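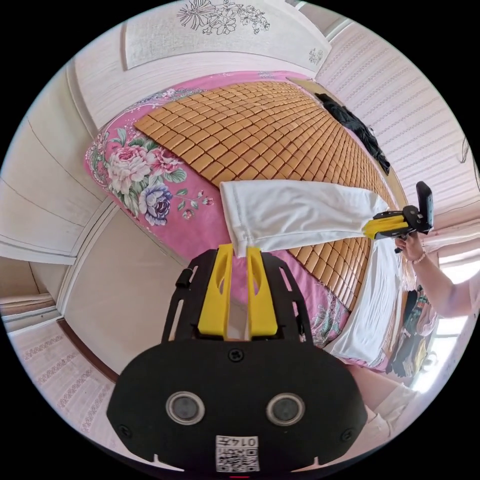 White cloth over pink bedding.

Home Shop Congregations Orders Contact

Hestberg Guest Room Kit, for churches hosting homeless families overnight

One kit = one family room. Set up in the Sunday school wing, pack down by 7 a.m. Folding screens, door sign, lamp, lockable tote for papers and meds. Cots NOT included, see Pichler cots below.

Screens have the new feet since September. Old feet still in stock, ask. Weight limit on the tote shelf 300 lb, don't sit on it.

Item no. 708. Price $350 per kit, shipping extra. Congregations paying by check, put the item number on it please. Tote keys ship seperately, to the host coordinator only.

Returns: unopened only. Missing screws, email Toivo Riihimäki at the Zellinside office, he has a drawer full.

Comments

marcy_k: Screens are good, taller than I expected. Lamp is a bit bright for a room with a baby in it.

Dale: do the old feet fit teh new screens?

Zellinside: Dale, yes, with the longer bolt.

Related items
Pichler folding cot
Hokel door sign, blank
Host congregation binder, item 789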